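Lanico open-top toy box, small size, pink inside. Four stars

Quick one because dinner's on. Bought this for the toys that live on the table and never make it back to the bedroom. Wanted something small with no lid. Lids get lost in this house, or sat on.

Ordered Thursday, came the next week, flat in a padded envelope. One corner was a bit squashed, pushed it back out with my thumb and it's fine now. Folding it up took no time. There is a sheet of instructions, didn't need it.

Size. Small! Smaller than I pictured from the listing. Read the measurements, I didn't. It's a tabletop box, for a handful of little things. If you have a train set or big blocks keep looking, or get the larger Branmont one, which my sister has and likes (hers has handles, cost her more).

Color is nice. Very pale outside, sort of white going on lavender, and a dusty pink inside. Looks calm on a brown wood table. My son wanted red. He's over it. 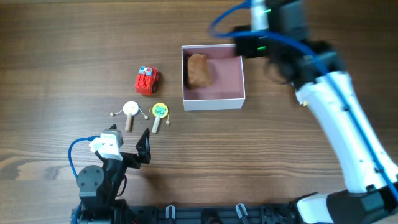

The soft brown one goes in first, always, and takes up most of the left half. That leaves the other half for everything else. Rattle drums go in OK if you lay them down flat. Stand them up and the handles stick out and the whole thing wants to tip. The cords are the real pain, they wrap round each other and then you lift one drum and get both. I've started winding the cord round the handle before they go in. Takes a second.

The red vehicle is the problem toy. Goes in by itself no trouble, but with the drums in there too it ends up sitting on top. So at our house it parks next to the box and I've quit arguing about it.

Cleaning: damp cloth, don't soak it. Got marker on the rim in the first week and most of it came off, there's a faint gray smudge left if you go looking. The inside hides crumbs better then the outside does.

Sturdy enough. It's been dropped plenty, and carried around by one wall, which I would not reccomend. The bottom has a little give to it now. Wouldn't put anything heavy in.

I had the Zirnimberg fabric bin before this and that one slumped over every time it wasn't full. This stays open, so a kid can see what's in there and drop stuff in without holding the side up. Big plus for a three year old.

Price was 12 dollars. Fair. I would not pay 50 for the set of 7 they keep emailing me about, we don't have 7 boxes' worth of table.

One star off for the size and the squashed corner. Would buy again, probably two, one just for the drums.

Mared Wogan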